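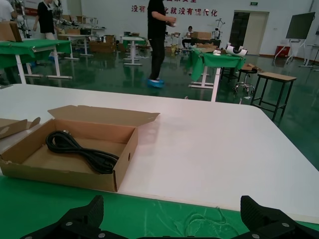

The safety rulebook at Clasetti's Dumport site runs to seven pages, and its author would like it known that the first draft ran to 274. "I had a chapter on lanyards," she says. She now audits robot work areas for a living and has grown fond of short sentences. Her tests start with dull objects, such as a black power cable coiled in an open cardboard box, and people in blue shoe covers, like the one standing beyond the table, are held to the same page as everyone else. "Rule one is who may stand where. Everybody nods at rule one. Then somebody's phone rings."

What does she look for first? "The stop button, and whether a coffee is parked on it." Second is the log. Farkitz, whose checklist she borrowed in November and trimmed without mercy, wanted 2000 clean cycles before sign-off.

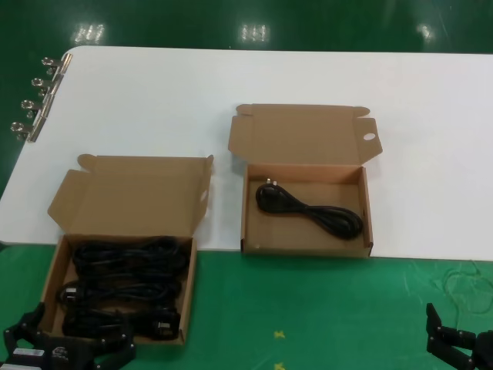
She settled for 1075 — a figure she defends with a shrug. "Past that you're measuring how bored the operator is."

Her one regret is the wording on near misses. "We wrote 'report promptly.' I've had reports arrive promptly the following month." The next edition says "before lunch."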